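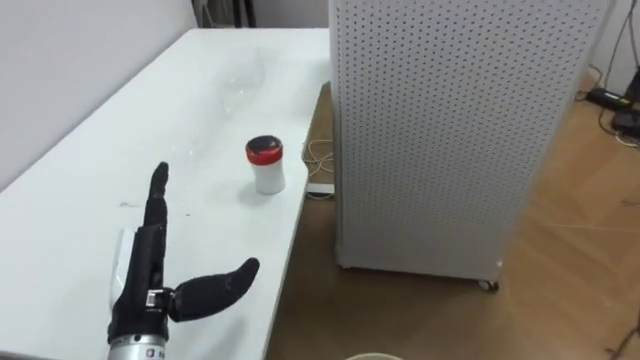

Según Banafsheh Mazandarani, el **Trikix** se elige por las manos, y lo demás se va apreciando con los meses.

Es un servicio de robot humanoide para ordenar habitaciones, que Jateteo ofrece en alquiler, con un mínimo de 3 meses y una generosa guía de 51 páginas.
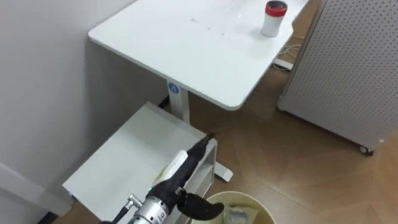
*El brazo, sobre la papelera.*

La modalidad Policarpio añade, para alegría de muchos, formación en casa del cliente.

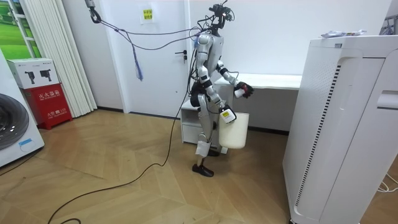 Para Rogelio Barredo, la cuota de 312 euros sigue siendo alta.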